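Progress report to the Herik Fund
Kitchen handling project, second reporting period
Prepared by Ziad Akl, Pliveck

Dear Benedito and colleagues,

Thank you again for your patience with the late arrival of this report, and for the kind note you sent after the spring visit. I promised a fuller account than last time, so please forgive me if I go on a bit.

When I last wrote, we had 300 usable examples and a good deal of worry. We now have 4,000, recorded by the same small team on the same table, and the worry has moved on to other things (as I suppose it always will). By an example I mean one complete attempt at a sorting job, driven by an operator from start to finish, with the arm positions and the camera views saved together. The system learns by studying these, so what goes into them matters a great deal to us.

Most of this period went to mixed utensils, which we had put off because they are difficult. Spatulas, spoons and knives overlap, they point every which way, and the gripper has to come in at a sensible angle for each one. Our operators began with one kind of utensil on the table and only moved on to mixed layouts once they were comfortable. I would have liked to start the mixed work a month sooner, but the wrist joint on one arm needed replacing and the part took longer to reach us than the supplier had promised.
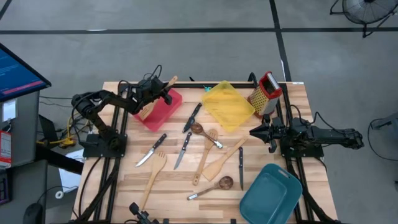
Do the operators follow a fixed order when they sort? They are free to choose their own order, and we record which item they went for first, so that the system sees several sensible ways through the same job.

That freedom was a matter of some debate here. Our first batches were done to a script, and the trained system behaved beautifully until somebody laid the table differently, at which point it went looking for a spoon where the script said a spoon should be. We dropped the script in the second month of the period. Early results on unfamiliar layouts are better, and in our last round of tests the system finished 65 percent of its attempts without help. I am pleased with that, though I would ask you not to quote it widely until we have repeated the tests with the newer recordings.

A word about mistakes. In the first period we threw away any recording in which an item was dropped. We now keep those where the operator recovers and carries on – they seem to be teaching the system to try again, which it never used to do. Recordings with a lost camera view or a stalled arm are still discarded, and I am afraid there were more of those than I had hoped. The new version of Zorkulel, our recording software, catches a lost view as it happens and saves the operator from finishing an attempt we cannot use.

On spending, we are within the budget for staff and a little over on spare parts, nearly all of it gripper fingers and cables. I would like to move a small sum across from the travel line to cover this, if you are agreeable, and will send the request separately.

For the coming period we plan to record a further 1,000 examples, with more attention to tall and awkward items such as graters, which tip over when they are gripped too high. Najjar has offered us the use of a second table from November, and we hope to learn whether a system trained on ours can manage on theirs. I would dearly like you to come and see it once both tables are running. The mornings are best, as the operators are fresh and there is usually coffee.

With warm thanks from all of us,
Ziad Akl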